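Why does bread go brown? (and what makes a glaze shiny)
Kids' Corner, 31 August 2022
Words: Nelly Pacheco

OK so. Bread buns. You have probly eaten hundreds. Brown on top, pale at the edges, soft in the middle. But the dough you start with is white and floppy. So where does the brown come from?

Quick answer – heat, plus sugar, plus protein. Long answer, keep reading.

What's in the dough

Flour, water, yeast, a pinch of salt. Sometimes milk or egg. Flour has starch in it, and starch is lots of tiny sugars hooked together in a chain. Flour has protein too. When you knead dough the protein goes stretchy, like a balloon skin.

Yeast is alive! Really small, you need a microscope to see just one. It eats sugar and makes a gas called carbon dioxide. The gas gets stuck in the stretchy dough. Bubbles. Dough puffs up. Those are the little holes you see when you tear a roll open.

Into the oven

First the water near the outside turns to steam and floats off. The outside dries out. Once it's dry it can get a lot hotter than the inside, and then the browning starts. Sugars and proteins bump into each other and make new stuff. New colors, new smells. It has a name, the Maillard reaction (say it my-YAR). Same thing happens on toast. And on pancakes. And on the outside of a burger.

The middle stays pale. Too much water in there, so it never gets hot enough to brown.

Why are some buns shiny? Usually egg. The baker beats an egg and brushes it on before baking. Egg is full of protein – more protein, more brown, plus a thin smooth coat that bounces the light back at you. Milk works a bit too, but not as shiny.

And the cracks? The crust goes stiff while the inside is still puffing up. Something has to give. Often it splits low down at the side, where the crust is softer and paler.

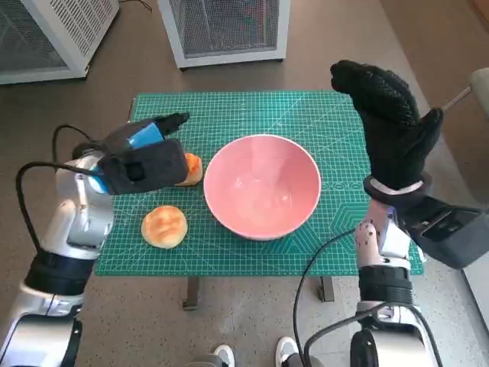 Now bowls. Bowls get baked too, sort of. A ceramic bowl starts out as clay, which is soft and wet and easy to squash. Somebody shapes it, lets it dry, then it goes in a special oven called a kiln. Way hotter than a kitchen oven. A kiln can go over 2000 degrees Fahrenheit! The clay changes for good. You can't turn it back into mud, just like you can't turn a bun back into dough.

The smooth coat on a bowl is called glaze. It's a bit like the egg on the bun, only it's glass. Potters brush it on or dip the bowl in, it looks dull and powdery, and then in the kiln it melts and spreads out. Cools down hard and glossy. Color comes from minerals mixed in, so you can have pink or blue or green or whatever you like.

Why bother with glaze? It keeps soup out of the clay, and it's easy to wash.

Try it at home

Ask a grown-up first, ovens are hot.

You need: a pack of ready-made dough, one egg, a little milk, a brush, a baking tray with paper on it.

Make 3 balls of dough, all the same size.
Brush egg on the first one.
Brush milk on the second.
Leave the last one plain.
Bake them together, for as long as the pack says.
Let them cool. Then look. Which is brownest? Which one is shiny? Tear them open, are the insides different?

Draw what you see and color it in. Don't eat the raw dough, and wash your hands after the egg.

Wahyudi Entili's class tried this in July and put honey on an extra one. Very dark, very sticky. Go easy on the honey, it burns fast.

Words to know

Yeast – tiny living things that make bread rise
Crust – the dry outside of bread
Kiln – very hot oven for clay
Glaze – glassy coat on a pot or bowl

Next time: why does popcorn pop? Send your drawings in, we pin them all up by the door.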